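Sylvie Bergeron lights up when she talks about backup tapes. "We had 779 of them in Ilwood, and I love every one!" she says.

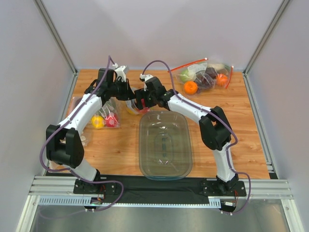 Vinh Đặng would have gone to disk years ago, and told her so over lunch. She kept the tapes for the old archives - and moved the rest to a Stanel array.

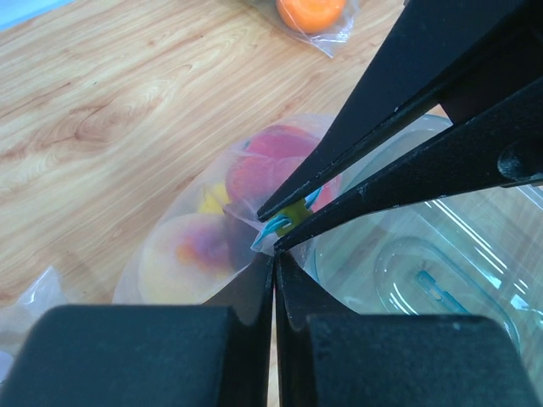 Was the move hard? "The copying was easy. Finding the labels took us until November."

She now tests 8 restores a month, picked at random, and it's a joy to hear her describe a clean one.

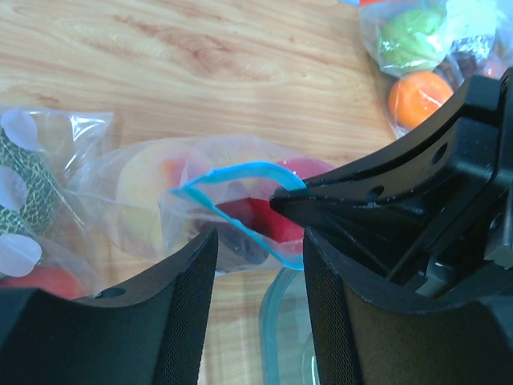 Last modified: 20/10/2019

"People forget the restore," she says. "I always start there."

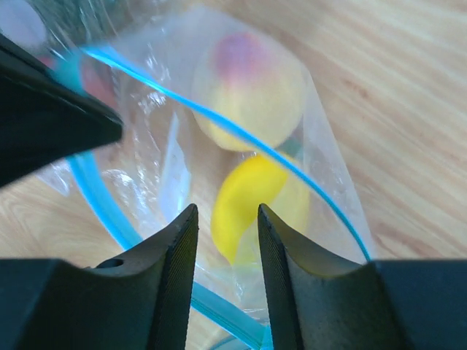 Her next project is the Punasow office, with 272 mailboxes to bring over.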